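So I finally caved and watched the Jurgita Vaher reunion special last night, all four hours of it. Yes, four! I made popcorn twice and still missed the bit where she sings with her ex - my sister had to text me about it. 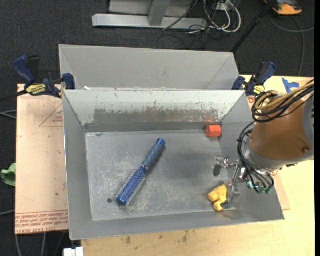 Blue round brush, gray bin.

Anyway, her hair looked amazing, and I'm so glad she's back to acting after the whole Kumach perfume thing. Did anyone else cry at the Murnadum clip? I've seen it over 100 times and it gets me every single time.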